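Work diary, May

Morning

Started at eight with the replay tool. Overnight I had left it running on the 700 recordings from the drawer task, and it stopped at the same place as last time, on a file where the left and right streams begin at different times. The fix was small. The loader was taking the first timestamp it found and treating it as the start for both hands, so everything on the right came out early. I now trim both streams to the later of the two starts and throw away whatever is left over at the front.

After that I went through the clock offsets. The worst was 18 milliseconds between the camera and the right gripper, and the rest were well under that. Mathias (the planner, named before I joined) doesn't care about 18 milliseconds when the hand is moving across open table, but it does care when the fingers are closing on a small part. I have put the correction in the config file for now. It should be measured at the start of each recording, and I have written that on the list.

The task file for nuts still says "one object, known pose". With three hex nuts lying close together between the grippers, that was never going to work. The detector in Dikance draws one box round the lot and the grasp point lands in the middle of them.

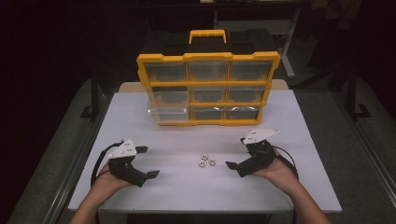 Afternoon

Split the detector step in two. First it finds the cluster, then it crops in and looks for the holes, which have a clearer outline than the edges of the nuts. On the test set of 100 crops it now separates them in all but 3. Those three all have a strong reflection across the metal, and I don't have a good answer for that yet. Lowering the exposure might do it, but that makes the drawers harder to see, and they are clear plastic with a dark inside, so they are hard enough already.

The drawer fronts took the rest of the afternoon. The planner wants a target pose for each one. I had been getting this from the yellow dividers, fitting a grid to them once at the start and keeping it. The trouble is when a gripper comes up in front of the case. It hides some of the drawers, the fit is run again on what remains, and the grid jumps sideways.

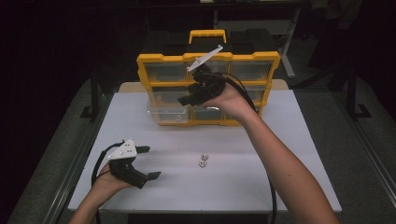 I changed it so the grid is held whenever too few dividers are in view, and only updated when the fit agrees with the previous one. Replayed the same recordings and the jump has gone. It does mean that if somebody knocks the case while a hand is in the way, the planner will go on using the old position. I can live with that on the bench – less so at Bokholm, where the tables get moved.

Also found that the state labels were wrong. A nut that drops out of the detector's list was being marked "placed", even when it was only hidden behind a finger. I added a "not seen" state, and a nut now has to be tracked to a drawer before it counts as placed. The success rate in the report will go down when I run it again. I have put a line in the notes for Andlow to say so, as they have been quoting the old number.

Left to do: reflections, the offset measurement, and a proper test for the held grid. The replay is running again from the first file. Stopped at half past six.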